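Early evening, August

The kettle is on and I've got the back door propped open with the big stockpot, so I may as well write this down while the house is quiet. I have been meaning to catch up all week, and every night I sat down with the best intentions and woke up in the chair with the pen in my lap.

The move is really happening. I signed the last of the papers this morning at the Varkumis office, up on the second floor where the elevator makes that groaning sound, and the young woman at the desk was so kind about my slow reading. She brought me water twice. I wanted to understand every page, even the ones that were only there to tell me that other pages existed. When I finished she shook my hand and said, "Well, that's you done," and I walked all the way down to the river before it sank in.

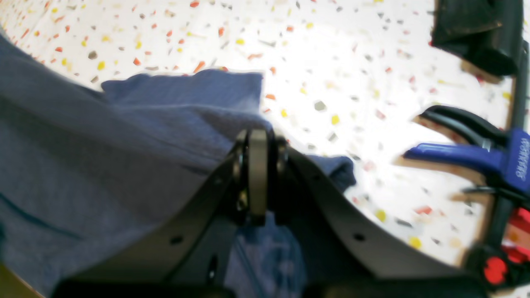

I'd thought I would feel lighter, and I do, mostly. But I also stood there watching the ducks and thought of the kitchen on Ayele Street and how the light comes in over the sink at breakfast, and I had to blow my nose. Nineteen summers of tomatoes out of that little yard! The new place has a balcony, and I've been told balcony tomatoes do very well if you keep after them with the watering can. We'll see. I've already picked out the corner.

When I got home I started on the hall closet, which I have been putting off since spring. I found my mother's recipe tin behind the vacuum cleaner bags, where I'm certain I never put it. Of course that was the end of the closet for a good hour. I sat right down on the floor (getting up again is another story) and read through every card. Her handwriting gets so small at the end of a line, because she never would start a new one if she could squeeze the word in. The card for the lentil stew only says "as usual" for the spices. As usual! I've been guessing at it my whole life, and I think I've come close two or three times. There was also a bus ticket tucked in with the breads, and a newspaper clipping about a flower show, and I kept both.

After lunch I called the movers at Stosasine to ask about the piano. The man was very patient. He wanted to know how many stairs, and which way the door opened, and whether the piano had wheels, and I had to put the phone down three times to go and look. It will be $290 extra on top of the rest. I gulped a bit, but then I thought of Sunday hymns and my brother playing with his shoes off, and I said yes before I could talk myself out of it.
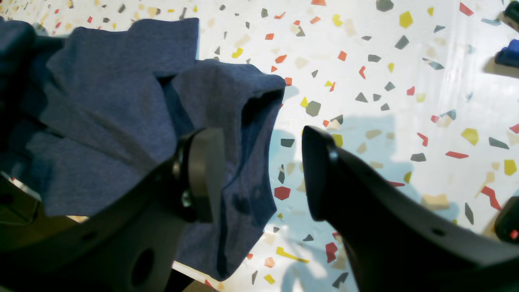 Is it worth paying to move an old piano that only gets played at holidays? For me it is, for as long as there's a person in the family who will sit down at it.

I did let the china cabinet go. The couple from the corner came for it around suppertime with a borrowed van, and they were so careful, wrapping the doors in their own blankets. She ran her hand along the top the way I used to. I gave them the key, and the spare key, and then I remembered the gravy boat was still in the bottom and we all had a laugh about that on the sidewalk. They insisted I take a jar of their plum jam. I've had it on toast already and it's wonderful, a little sharp, just how I like it.

Things I must not forget tomorrow: call the water people, give them the meter reading (it says 3248, I wrote it on my hand and then washed the dishes, so I had to go down to the basement again), and take the library books back. One of them is the Vister mystery with the lighthouse, and I have 8 chapters left. I suspect the doctor. I always suspect the doctor, and I'm nearly always wrong, but this one has been far too helpful with the boats.
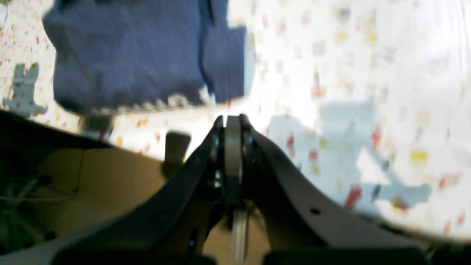 Wubit Woldegiorgis

Later, nearly ten. I had signed off and was halfway up the stairs when I remembered the rosebush, so down I came again. I want to ask if I can take a cutting before the keys change hands. My neighbor says late summer is a fine time for it, with a clean cut below a leaf and a jar turned over the top to keep it damp. She has offered me a pot - one of the good clay ones - and a corner of her shady step until I'm settled.

It has cooled off nicely now. Somebody down the block is practicing the trumpet, the same four notes over and over, and he's getting better at the third one. I'll shut the back door, put the stockpot away and take the doctor up to bed with me for a chapter or two.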